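Progress report to the Lazaridis Fund, 12 April 2025
Grodinen Football Club, youth section

The under-15 team has now 34 registered players, and training continues on the Jorkari ground. 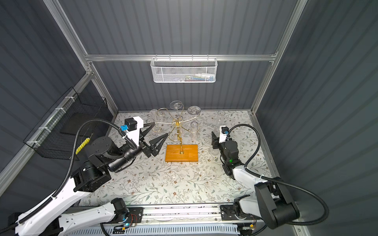

Savvas Stergiou
Youth Coordinator

We played 2 friendly matches and lost both – the defending at corners is still weak.
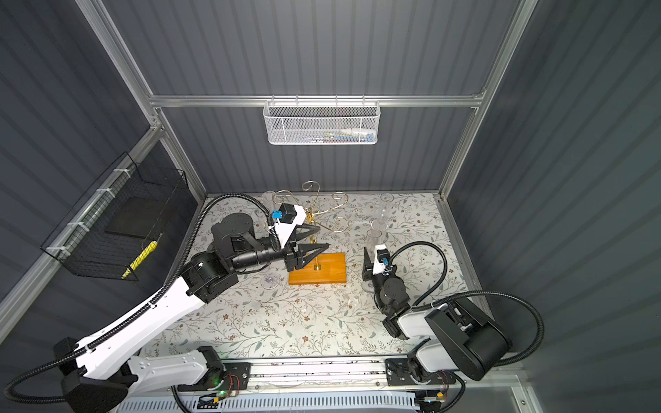
The second goalkeeper coach starts in June.
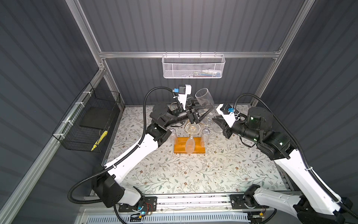
Robot arms at the glass rack

From the grant, 71 euros remain for balls. Small things such as tape can hang in a mesh basket on a rail, like the white one here, and we ask to buy one for the changing room.

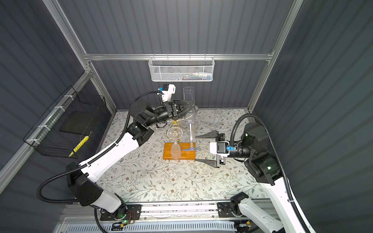 The away shirts from Rasurier are still not delivered. For the table at the parents' evening we would like a cloth with a leaf and flower print, as in the photo.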